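About Batent

Batent runs a sorting and repacking operation in Brerkau. The company handles small mixed goods for retailers who send them in unsorted.

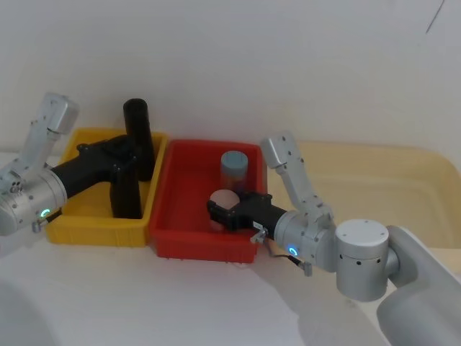 Sorting at Batent was done entirely by hand until February, when the first two-arm cell went into service under the project name Zostum. The cell takes the repetitive part of the job, reaching into bins and moving single items. Each arm works its own bin, yellow on the left and red on the right, and a green ring light on each wrist can be seen from the operator's position. Items vary in shape, and a ball and a screw-top jar may share one bin. Grip settings are therefore kept per item type, and the library currently holds 900 entries.

Batent employs 29 people. Positions on the sorting line have been redefined as cell operator, exception handler and quality checker. Operators load bins, clear stops and record failed grips. Exception handlers take items the grippers cannot hold. Every employee moving to a cell completes 200 hours of training on paid time, and rotation between the three positions is standard.

Maintenance is carried out in-house with support from Mägi, the integrator. Change requests from the floor are logged and reviewed before each software update.

Page last revised 2021-06-22.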